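January 17, 2019

Workshop notes, teen drop-in, Ikavcombe site. Writing this up quick before the bus so excuse the mess.

Room first. Heating on from 3, still chilly at 4. Moved the beanbags away from the door and put the low chairs in a loose ring, no table. Better than last time, the table made it feel like an interview. Keep.

Started late, the Wedent minibus got held up at the roadworks again. Used the wait for the colour cards (pick the one that's most like your day, say as much or as little as you want). Two picked grey and left it at that. Fine. Don't chase it. Last term I'd have chased it.

Main activity was the worry jar. Slips of paper, no names, fold twice. One worry per slip, as many slips as you like. Then we sort them on the floor into "mine to do something about", "someone else's" and "dunno". Got 41 slips, far more than I'd cut paper for, had to tear up the back of the flipchart. Rough sort afterwards:

- school / mocks / being moved down a set: biggest pile by miles
- friends, group chats, being left out of group chats
- parents (arguing, or asking too many questions, or not asking any)
- how I look
- money at home. More of these than in July. Flag at team meeting.

The "dunno" pile was where the talk happened. They argued over whether a parent's bad mood is yours to do something about. Really good ten minutes, I said hardly anything. One of the older ones said you can be kind about it without having to fix it and the younger ones went quiet and I think took that in. Wrote it on the flipchart, then remembered I'd torn half the flipchart up.

Nothing on the slips that needed passing on under safeguarding. Read every one twice. Slips now in the locked drawer, shred after supervision.

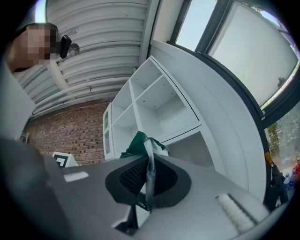 Breathing bit next, the one from the Lei training day. In for four, hold, out for six. Mixed. Eyes-closed version is still a no for at least three of them and I shouldnt have offered it first. Switched to eyes open, pick one thing overhead and follow it slowly along while you breathe out. Long white pipes under a ribbed ceiling do very nicely for this, plenty of line to follow, and a round silver fitting up there to come back to when your mind wanders. Gave them that as the wording and shoulders came down quite quickly. Try it first next time, eyes closed as the optional extra. Also shorten it. Four minutes is long when you are thirteen. Two and a half then a stretch.

Social media chat: ran out of time, got maybe eight minutes. Prompt was "what would you miss if your phone was off till tomorow". Expected jokes, got some, also got "knowing if people are annoyed with me". That one's worth a whole session. Likes came up. One of them had 600 followers and thought this was embarassing, another said anything under 1000 and you may as well be private. I said I have none and got pitied. Must not lecture on this, they shut down the second I sounded like a leaflet. Asking what it's like when a post goes quiet worked better than asking how long they spend on it.

Snacks: crackers went, fruit didn't. Get the little oranges.

Check out round at the end, one word each. Tired, ok, hungry, ok, lighter, pass, bored, ok. Happy with that. "Bored" was said with a grin.

Things that went wrong
Speaker wouldn't pair, so no music for arrivals.
Forgot the consent forms for the Mikutano day out, hand out next week, need them back a fortnight before.
Two side conversations during the sort. Split that pair up, or give them the jar to look after.
Finished seven minutes over, parents waiting outside in the cold. Not on.

For next time
Cut twice the paper. New flipchart pad (ask about the budget line, pretty sure there's still something in it).
Session on "are they annoyed with me". Maybe the text message exercise, same message read out in three different voices, they guess what the sender meant. Whoever covers for me at Wedent has a set of these printed, borrow.
Ring back the mum who left a message re starting in the group. Needs a one to one chat first, sounds anxious about walking in cold, could come early and help set chairs out.
Keep an eye on the quiet one by the radiator. Came back though, third week running.

Supervision notes to do separately. Bus.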